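What the Bench Keeps When the Arm Arrives

Opinion, 27 August 2024

When Burivlow announced that part of its computer refurbishment line at Dratmont would be given over to robot arms, the first question from staff concerned numbers. The workshop handled 687 machines in May, and it was natural to ask how many people would be needed once the opening of cases and the handling of drives no longer depended on human hands. The company has answered that no posts will be lost this year. I accept the answer, but I believe the more important question is what sort of work will remain.

Taking a desktop computer to pieces has never been counted as skilled labour in the pay scales. Those who do it know better. A technician learns by touch when a latch has been forced by a previous owner, or when a cable has been routed in a way the maker did not intend. Such knowledge is seldom written down, and it is the first thing an employer overlooks when a task is divided into steps for a machine. 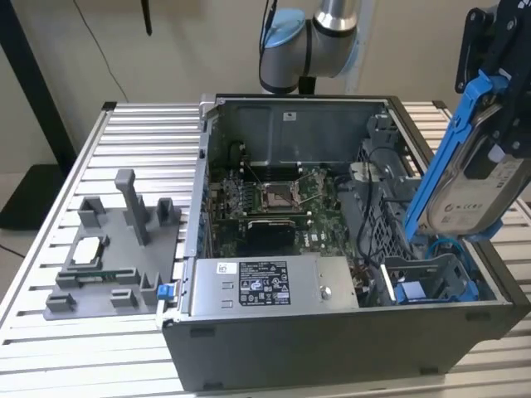 The drive is a useful case to consider. It must be handled squarely and released without strain, and the same movement must be repeated many hundreds of times. Wrists and shoulders suffer for it. Gorazd Nikolaidis, who supervised the Dratmont benches for many years, has argued in staff meetings that this is precisely the work that ought to be handed over, and I agree with him. There is no dignity in a repetitive injury, and a union or staff council that defends the task for its own sake does its members a poor service.

My concern lies with what follows. Under the present plan, two technicians will each oversee several cells and be called when an arm stops. Their day will consist of exceptions: the bent bracket, the missing screw, the case that does not match its record. These are the hardest parts of the old job, and they will now arrive one after another, with none of the easier work in between. Brayan Ospina, who took part in the trial, described finishing his shift less sore and considerably more tired. Management should take that remark seriously.

Zupan, the firm supplying the software, quotes a target of 1,175 machines a month. Targets of this kind have a way of becoming staffing assumptions before anyone has agreed to them. The council should ask that the figure be reviewed jointly after the first year, and that time spent clearing faults be recorded as skilled work and graded accordingly.

It should also ask that new starters continue to spend a period at an ordinary bench. A person who has never taken a computer apart by hand cannot reasonably be expected to judge why a machine has failed to do so. The training budget for the coming year makes no provision for this, and it ought to be amended before the second cell is installed.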